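Home | Modules | Textiles and Household | Week 5 | Print

Household Skills, Unit 5: Folding and Sorting Clothes on a Bed
Ashworth Evening Courses, handout revised 5 February 2026

A bed is the usual place to fold at home. The height is about right for most people and a blanket stops the cloth from sliding. 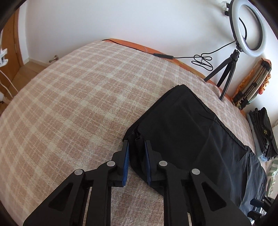 1. Setting up

Pull the blanket straight before you start. A checked or striped blanket is useful, as you can line up a hem with one of the stripes. Move cables and lamps to the far side, near the wall. Dark clothes are easier to see on a pale cover, and so is any lint on them.

2. Finding the edges

Black fabric hides its own shape. Look for the hem first, then run a finger down until you meet a side seam. Hold the cloth at the point where the two meet. If you pick it up from the middle you get a bunched fold and have to begin again.

3. Folding

Lay the piece flat with the hem away from you. Smooth the loose part outwards with the side of the hand. Fold the sides in, then bring the bottom up to the hem. Slippery cloth needs wider folds. For practice pieces we use the Wadent cotton squares, 80 cm each way, and they should end up in a stack with the seams on the same side.

4. Draping over a box

Some items keep better draped than folded. Set the box down first and put the cloth over it with the seam along one edge. Let the spare length hang to one side and straighten it last.

5. Before next week

Fold up to 300 g of mixed clothing at home and write down which items came undone when lifted. Bring the list. The reading is page 226 of the course book, the part on seams only. Students who missed the ironing session can take it again in June.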